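Malidcombe tape archive: progress report to the Cordier Fund

Hi all, quick one from me this time! We've now copied 464 of the old radio reels, which puts us a bit ahead of the plan I sent in February. The Terneo years (the farm shows, mostly) are finished, and I've started on the Zetau call-ins, which are a riot if you like people arguing over snow plows.

Money: your second payment of $3,000 came through fine. I've spent some $2,000 of it, nearly all on the deck repair and new drives. The rest will go to Remzi Toprak for the catalog work.

One snag. 101 reels have sticky tape and need baking before I dare play them, and the lab's quote was higher than I'd hoped. Could we talk about moving the travel money over? I haven't touched it and don't expect to.
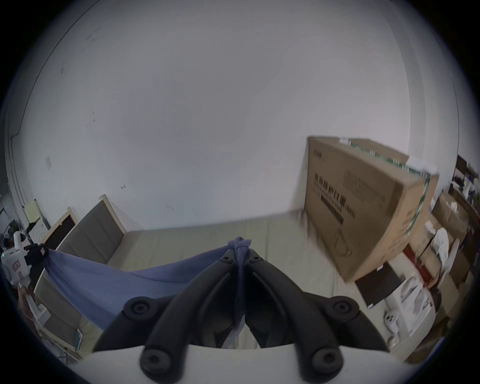

Page last updated: September 2018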